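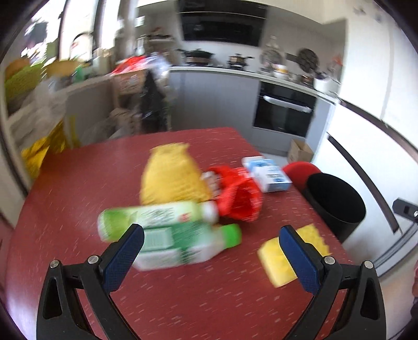 hollow-kitchen: the Hollow home cooks' list
Subject: Re: [hollow-kitchen] Eating down the cupboards, where do I start?
Date: 1/25/18

Hello all, and a special hello to our newest member over in Sultcombe,

I meant to answer this the day it came in, and then my sister's furnace quit and I had four extra people at the table. Forgive the delay. I'm pasting the original below so you don't have to dig for it.

> Hi everyone, I've been reading along for a few weeks and finally got up
> the nerve to write. We moved in June and I swear I packed three kitchens
> instead of one. I have two open bags of the same rice, lentils I can't
> date, and every sauce known to man. We would like to spend a month
> mostly eating what we own. I've tried twice before, and both times I
> gave up after a week of odd suppers and ordered a pizza. Do you go shelf
> by shelf? Do you plan the whole month? And what do you do about the
> things you just don't want to eat? Any advice is welcome, and please be
> gentle, my spice drawer is a disgrace.

Oh, I do know that spice drawer. I had one with two jars of cream of tartar in it that moved with me from my first apartment, and I don't believe I've ever made anything that called for cream of tartar. We've done a "cupboard month" in our house every winter for a good long while now, and I look forward to it (my husband would say he tolerates it, but he's the one who goes back for thirds of the lentil soup).

Get it all out first

Don't go shelf by shelf. I tried that for years and all I did was move cans from the left side to the right side and feel very busy. Clear off the biggest table you've got and pull everything out in one go, bags and bottles and all, and lay the tall things down on their sides so you can read the labels without knocking them over. Keep paper towels handy for the sticky rings. It looks terrible for an afternoon! Put the radio on, have some coffee, and don't start cooking anything until you're done.

While it's all out, put like with like. Two open bags of rice can become one jar of rice, as long as they're the same kind and both smell right. As for those mystery lentils, dried ones keep a very long time, they just get stubborn and want a longer simmer. Pick them over, rinse them, and hold off on the salt and tomatoes until they've gone soft.
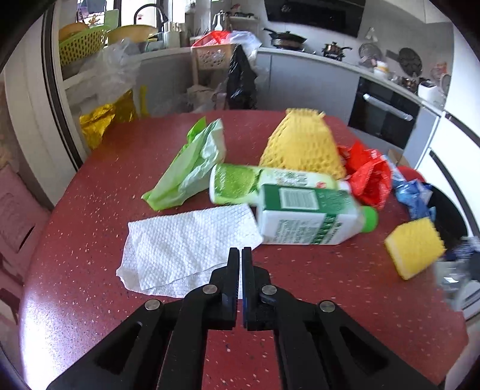 Write it down, but not too much

I use the back of an envelope taped inside the cupboard door. There was a lot of talk on this list last year about Fivon, the pantry program, and I did give it a fair try. I got as far as the baking shelf and found I was weighing half a bag of coconut at ten at night. If you enjoy that sort of thing, go right ahead, and I know a couple of you swear by it. For me the envelope has two columns, "use this week" and "fine for now," and I cross things off with whatever pen is nearest.

Plan four suppers, never seven

I think this may be where your pizza came in. Four planned suppers leaves room for leftovers, a night of eggs on toast, and one night when everybody is cranky. Ours this week are lentil soup, fried rice, tuna noodle casserole, and a pot of black beans with cornbread. We still buy milk, eggs, onions, and something green. I used to be strict about that and we all got very tired of brown food.

I also save one treat for the end of each week. Lumbao, the little market on the Sultcombe road, has good noodles and lovely fresh cilantro, and a bunch of cilantro will perk up an awful lot of canned goods.

The things you don't want

If it's sealed and in date, pass it along. The pantry shelf by the Hollow library is always glad of it, and there's somebody out there who loves canned beets. If it's open and nobody in your house likes it, let it go, and don't scold yourself. For the spices, rub a pinch between your fingers and smell it. If you get dust, out it goes. I replace those in the smallest size I can find.

Do write back and let us know how the first week went, odd suppers and all. And if anyone has a use for a whole jar of capers that isn't fish, I'd love to hear it, as I seem to have bought a second one before opening the first.

Warmly, from a kitchen that still needs sweeping

--
You are receiving this because you subscribe to hollow-kitchen.
Replies go to the whole list. Please trim long quotes.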